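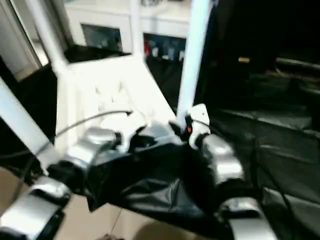
Clearing out the loft, part 2

Posted in January by Kwabena Zakaria

Right, quick one as I've got to be out the door by half four.

Loft is nearly done. I know I said that last time. The back corner by the water tank was worse than I remembered, all the stuff from the Pilwood flat that we never unpacked, boxes still taped. Found my old school reports (not reading those), a kettle with no lid, and 96 issues of a cycling magazine going back to 2000. Does anyone want them? Kwame says put them online. Kwame can come and photograph them then.

What's working: one bag for rubbish, one for charity, and anything I dither over goes back down to the spare room for a week. If I haven't thought about it by then, gone. Brutal but it gets you moving. Black sacks for the rubbish so I can't see in and start fishing things out again. Did that twice with the same jumper.

What isn't working: doing it after tea. Too tired, too dark, one bulb up there and it flickers. Mornings are miles better. Also wear a mask, the old insulation had me coughing til midnight.

Sad bit. Dad's letters were in a biscuit tin under the christmas lights. Sat on the joists for ages with those and got nothing else done. Keeping every one, obviosly. They've gone in the wardrobe where it's dry.

Tip run still to do, Pascal is lending me his van if it passes its MOT. Then boards down, then shelves maybe. Shelves might be spring.

Anyone know a decent place for old paint tins? Our tip won't take them unless they're dried out and I've got a stack of magnolia from the last owners.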